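April, Lernby

Woke before six to rain on the skylight and stayed in bed until it eased. The landlady had left bread and a boiled egg on the stairs. Paid her for the week and asked again about the heater, which she says is fine.

Caught the early bus to Grivstead and walked the 4 miles along the river to the chapel. The door has the year 1878 cut above it, though the bell is older and came from somewhere else. I wanted the burial register and was given the pew rents instead, two thick books with a smell of paraffin. Copied out names until my hand hurt. The family I am after rented a pew near the back for 10 years and then stopped. No note as to why. They may have gone over to the chapel at Pisivard, where the rents were lower, or they may have run out of money. I shall have to look at the Pisivard books before I write a word of that chapter.

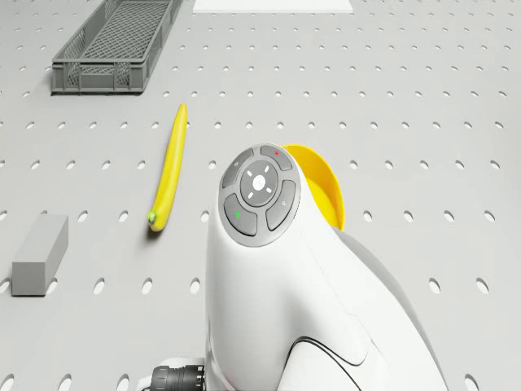
The chapter on the market is in better order. I have the tolls, the stallholders and most of a quarrel over where the fish could be sold, and this evening I typed up more than 200 lines of it at the kitchen table. What I lack is any feeling for how the goods looked when they were set out. The lists give weights and prices and leave it there. A single yellow banana with bare board round it and an empty crate further off would look like the end of a trading day to me, and I would like to find one sentence by someone who stood there at closing time and wrote down what was left. The Lemma letters are the best hope. The writer complained about everything else in town, so perhaps the market gets a page.

Soup for supper, too salty. Washed two shirts and hung them over the bath. Knee bad on the stairs again after the walk, so I shall take the bus both ways tomorrow and ask for the Pisivard books first thing. Must buy stamps and a new ribbon of labels for the folders. Bed at half past ten.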